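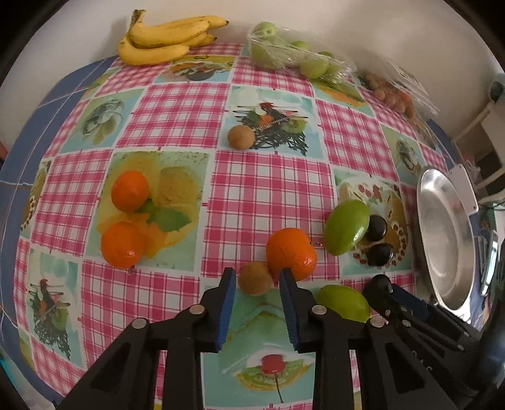
*Figure 1. Hand-held gripper at the table, mandarin against the right pad, kiwi between the fingers.*

**Progress report: handling and recording rules for hand-held gripper work**
Prepared for the Flolley program office by Lenuța Vlad, Rinddale site
Period ending December

## 1. Scope

The grant covers the writing, trial and release of one set of working rules for operators who use hand-held grippers on household objects. The rules apply at both sites, Rinddale and Valosen. Arm-mounted grippers are outside the scope and stay under the existing cell safety procedure.

## 2. Status

Draft 2 of the rules was issued to both sites at the start of the period. Draft 1 is withdrawn and printed copies have been removed from the benches. Sections on setup, grasping and record keeping are stable. The section on food items is still open (see 5).

The target for the period was 2,000 accepted episodes recorded under Draft 2. Rinddale has met its share. Valosen started late after a delay in pad deliveries and will finish its share in the next period. No change to the budget is requested.

## 3. Rules now in force

**3.1 Table setup.** Patterned cloths are permitted. Draft 1 required a plain surface, and operators objected that the resulting recordings did not resemble a home table. Printed fruit or dishes on a cloth are acceptable, but the log must say that the cloth is patterned, so that reviewers can check for attempts to label printed objects as real ones.

**3.2 Object list.** Every object on the table is entered in the log by common name before the first episode, including objects that will not be handled. Fruit in a closed or partly closed bag is entered as "bagged". If the operator cannot name the contents with confidence, the entry is "bagged, unconfirmed".

**3.3 Duplicates.** Two or more items of the same kind may be on the table together. The task text must then identify the target by position ("the mandarin nearest the bananas") or state that any one will do. Task text that names only the kind is rejected at review.

**3.4 Contact.** The fingers may touch a neighboring object during approach. Contact is not a fault in itself. It becomes a fault if the neighbor leaves the table or is visibly damaged.

**3.5 Pads.** Pads are inspected before each session and replaced as a pair. Mixed pairs are not allowed, even when one pad is new. Screws on the linkage are checked at the same time and initialed in the log.

**3.6 Reflective items.** Steel trays and similar items may stay on the table. They must be stable before recording starts - a tray on its edge needs a support, and the support is listed as an object.

## 4. Review results

A sample of 50 episodes was drawn from the Rinddale set and checked against the rules by a reviewer from Valosen. The main findings were:

- Position wording missing from the task text where duplicates were present. Most cases came from one operator and were corrected by rewriting the text.
- Bagged fruit logged by a guessed name. The entries were changed to "unconfirmed".
- Pad inspection initialed after the session instead of before it. These episodes were kept, with a note.

No episode was rejected for contact under 3.4. The reviewer asked for a clearer definition of visible damage on soft fruit, and we agree that the present wording is weak.

## 5. Open items

**Fruit storage.** Draft 2 allows cut or bruised fruit to be kept for 24 hours. Valosen considers this too long in a heated room. Mwaipopo, who supply the logging software, can add a field for the time at which an item was first put out. We propose to adopt the field before changing the limit.

**Cleaning.** The ridges in the pads hold juice and pulp. Wiping is specified, but the cleaning agent is not. The pad supplier has been asked for a list of compatible products and has not yet replied.

**Operator training.** Saturday staff at Rinddale were trained on Draft 1 only. They will not record until they have signed for Draft 2.

## 6. Decisions requested

1. Approval to move sections 3.1 to 3.6 to release status.
2. Agreement that the food section may follow as a separate annex.
3. A named contact at Flolley for damage definitions.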